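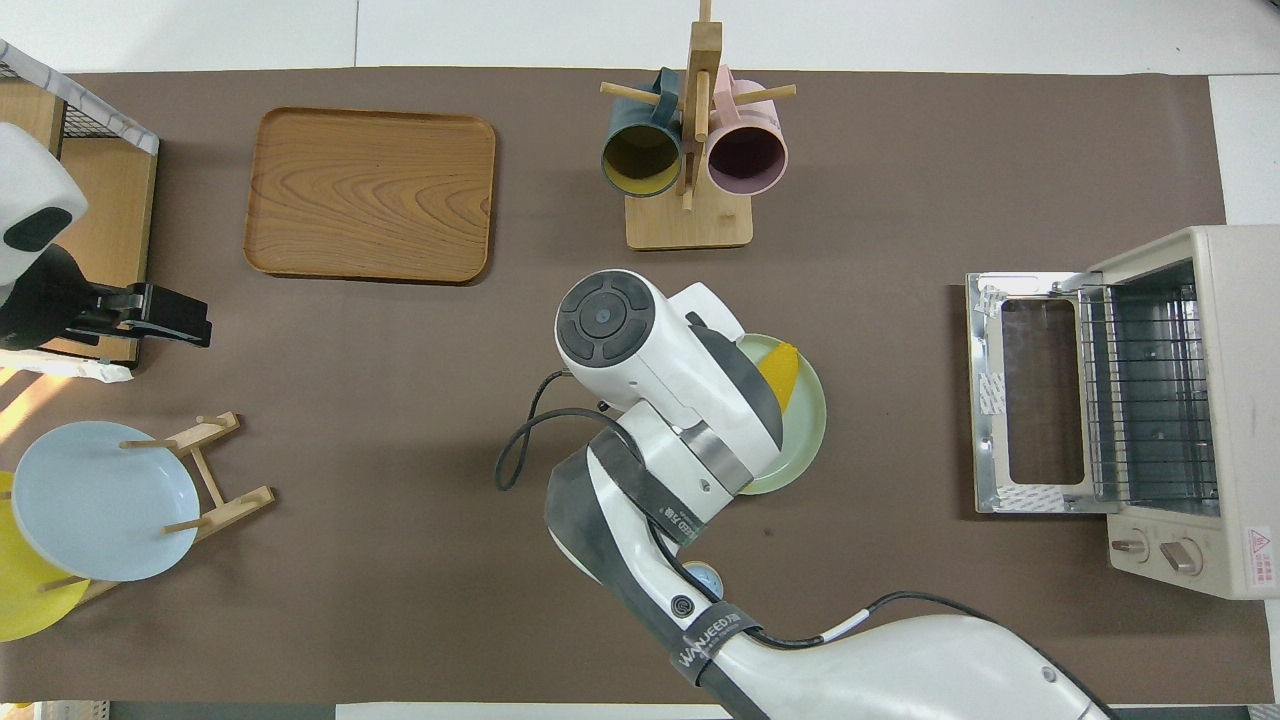

Pale green plate on a brown mat.

Home | Kitchen | Workshop | Papers
2 min read

If the council serves a clearance notice on your street

Photograph every room before you pack, with cupboards and drawers open. Do the shed and outside walls too.

Keep the notice, the envelope it came in and your tenancy or deeds in one zip bag. On the Trovton estate, 129 homes got letters and the appeal dates varied by block, so read your own.

Pack the kitchen last. Leave out a plate, a mug and a pan each, and wrap the rest in towels.

Take meter readings on the morning you leave. Label boxes on two sides, with the room and a number.

Shelves and sheds can usually be unscrewed and moved. Ask in writing first.

Recent
Storing tools in a damp garage
Sornley road closures: getting a skip delivered
6 ways to seal a draughty door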